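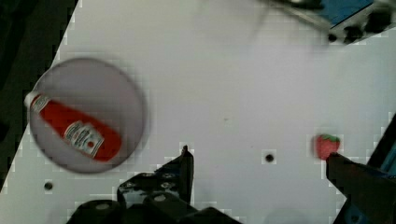

Re: [teleop-data] episode budget for the plate tasks

From: Mei-kuen Hsueh
To: teleop-data list
Date: August 14, 2023

Replying to the Larnthorpe message below, since the same points came up at Skatbridge when we set up the kitchen tasks. Quoted text first, answers after.

> We are about to start recording for a pick-and-place policy on
> a tabletop with kitchen objects. Two open questions before we
> commit operator time.
>
> First, how many episodes per instruction? The plan says 77 for
> each one, all from the same operator, because his motions are
> the smoothest. I would prefer to split them but was told that
> mixed styles hurt the policy.
>
> Second, do you clear the table down to the objects named in the
> instruction? Our first tests had only the target and the plate
> on the table and the policy learned quickly. When we put other
> things back it went for whatever was nearest.
>
> Also, is the wrist view worth the disk space? It is a third of
> our storage and most of it looks like tabletop.

On the count. 77 is workable for a short instruction with one object and one destination. I would not spend all of them on one operator. We used 3 operators for the Galard set and the policy trained on the mix was slower to converge, but it recovered better when the first grasp missed. The single-operator policy had hardly any missed grasps in its training data and no idea what to do after one. If your smoothest operator never misses, ask him to start some episodes from a bad approach: too high, off to one side, or with the fingers rotated away from the object. Mark these in the log so you can weight them later.

Mixed styles do hurt if the styles disagree at the same point in the task. Ours disagreed on whether to lift straight up after closing the gripper or to slide toward the plate first. We settled it in writing (lift first, always) and threw out the older episodes that broke the rule. After that the operator label made no visible difference to the training loss.

On clearing the table: don't. What you saw is the expected result. With two objects in view the instruction carries no information, and the policy can ignore the text completely. Our layout keeps the bulky items in place and moves the small ones between episodes. The overhead view shows one arrangement.

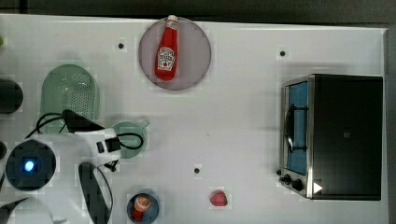
Reading time: 4 min

The strawberry and the bottles are the useful part of that layout. There is a red bottle on the plate and a smaller one in the bowl, so "the red thing" does not identify a target and neither does "the bottle". Instructions for a table like this have to name the container as well, for example "take the bottle out of the bowl". We write the instruction before the episode, read it to the operator, and do not edit it afterward. If the operator does something else, the episode is marked failed and kept in a separate folder.

A plate that already has something on it is also worth including. In our early data the plate was always bare at the start, and the policy treated a bare plate as part of the goal. With an object already there it hovered and then timed out. We now start a share of the episodes with the plate occupied, including ones where the plate is not used at all.

The large objects need some variation too, but less of it. We move them between sessions and leave them alone within a session. Tseng, who maintains our reset script, has it print a new position for each small object after every episode. Operators left to choose for themselves put things back in the same few spots, usually close to the middle and within easy reach. The script also rejects positions too close to the arm base, where the inverse kinematics gets unpleasant.

On the wrist view: keep it. Most of it is indeed tabletop – and then for the last part of the approach it is the view that best shows where the fingers are relative to the object. From overhead the gripper can hide the target at exactly the moment you need it. We ran an ablation last December without the wrist stream, on 54 evaluation trials per policy. Reaching was unchanged. Grasping small objects got much worse, and grasping large ones slightly worse.

If disk space is the limit, lower the resolution before you lower the frame rate. We tried the reverse and lost the contact frames. Compression artifacts around dark edges have not caused us trouble, but use the same codec settings for recording and for deployment. A policy trained on compressed frames and run on clean ones behaved differently enough that we spent up to 6 days looking for a calibration fault.

Two smaller things you did not ask about. Log the gripper command and the measured gripper position as separate channels. They differ whenever the fingers close on something, and that difference is a cheap grasp signal. And check the clocks on all cameras at the start of every session – drift between the wrist and overhead streams is hard to find later and easy to find with one tap on the table.

I can send the reset script and the instruction template off-list. The template assumes the Galard folder layout, so the paths will need changing at your end.

Mei-kuen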